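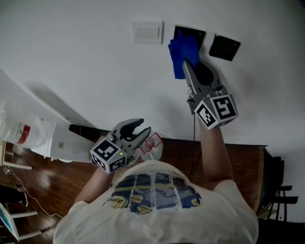

January, nearly midnight

Home from the pictures and far too awake to sleep, so I shall write it all down while I still have it clear. Chelsea had got us tickets for Zallivent, the new comedy with Willy Mulder in it, and we went to the late showing at the Florkent with our coats on, the heating there being what it is.

I've followed Willy since he was doing ten-minute spots on that panel show, the one with the awful sofa, and I remember telling everybody at work that he would be in films one day (they were very patient with me). His first part was that little turn as the bus inspector in Aerts, two scenes and hardly a line in either of them, and I still think he stole it. Now he's the hero's best friend, all the way through, with a song! He can't sing, bless him, but he throws himself at it so happily that the whole row behind us was clapping along.

The story is thin, I'll admit. Kastriot Krasniqi plays a man who inherits a ghost along with his uncle's hotel, and you can see the ending coming from the first breakfast. But it's only 94 minutes long and it doesn't hang about. Zuleica Camargo directed it, and she does lovely things with corridors — doors opening just a bit too late, people missing each other on the stairs. I liked her last one better, the sad one about the ferry, though Chelsea fell asleep in that and says I'm a snob.

We argued about Kastriot all the way to the bus stop. She thinks he's wooden and I think he's shy, and we'd got no further by the time the 2 came. Then she remembered that Pieter Willems was meant to be in it too, and we couldn't think where. The ghost, possibly, under all that powder? I meant to stay for the credits but Chelsea wanted chips.

Must look up whether they're doing another. There was some talk in the foyer of a series next, with Willy in the lead. I'd watch it, even if he sings.

Chips were good, by the way, and I've still got vinegar on my gloves.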